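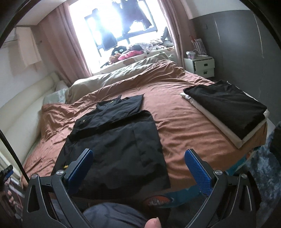

Jelden Opens Sign-Up for Home Folding Course

1 min read

10 June 2020 – Jelden, a home organizing firm, has opened sign-up for Sisay, a course on folding and storing everyday clothes. It runs for 3 weeks and has 16 short lessons, all taught online.

Students work on their own beds, with their own clothes. Dark shirts and jackets are spread flat first, then folded and stacked. Later lessons cover sheets, duvets and drawers.

"Most people already have a big enough surface at home, and it's the bed," said Jucélia Frota, who wrote the course. "You don't need to buy a folding table."

The course costs $37. The first group is limited to 135 places and starts in September. Students who sign up will get the lesson list by email.

Press contact: Wagner Lins, Jelden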